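Plunivside Makerspace – Storage and Supplies Meeting
Minutes, Friday, December 1, 2023
Back room, started late, door code still not working on the street side

Present: seven members, plus two from the Sternska building next door for item 2 only.

1. Last minutes
October minutes OK'd. One fix – shelf order was from Zein, not Irnus.

2. Shared hallway
Sternska want the hallway clear by the weekend. Bikes are ours, pallets are theirs. Agreed. They also asked about the recycling bin, no answer yet, carry over.

3. Boxes
Shipping boxes came from Irnus, pack of 50, flat. Fold-up type with attached lid and tuck flap. Members happy with size. Question was whether to label the lid or the front wall. Front wall – lids get flipped back and then you can't read them. Labels to go on before anything goes on the shelf.

4. Cables
Long one. Power cords all over the place again, three drawers and a bag under the sink. Plan is to get everything into boxes first, sort after. Green cloth stays on the sorting table, white top is for testing.

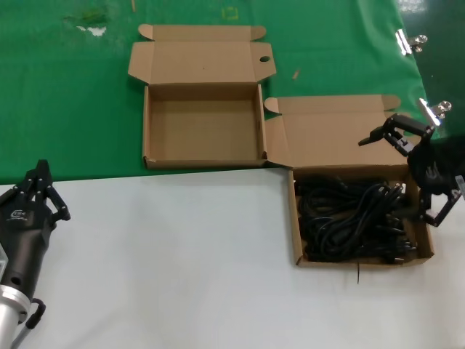

Minutes by the Plunivside secretary

Black power cords all in one box for now, tangled. Other box is empty, to be used for cords that pass the test. Discussion on ties: velcro or twist. Velcro won, 5 to 2. Each cord coiled seperately and tied before it goes back in, plug ends at the same side. Anything with a cracked plug goes out, no "might be usefull" pile this time. Request that lids get closed when full, with no cable ends hanging out over the front. Agreed.

Spend on ties approved, pack of 200 from Zein. Cap stays at $300 for the whole storage job, incl. shelves.

5. Shelves
Zein delivery moved again. Metal ones, 3 units. Left wall gets two, one by the window. Someone needs to measure behind the radiator – was meant to be done in October.

6. AOB
Kettle. Leave it unplugged at night pls.
Fridge smell, see item 6 last time.
Key for the tall cabinet still missing.

Actions
– Measure radiator wall
– Order ties
– Print labels, big type
– Ask Sternska re bin

Next meeting after the shelves arrive, date by email. Closed 8:40.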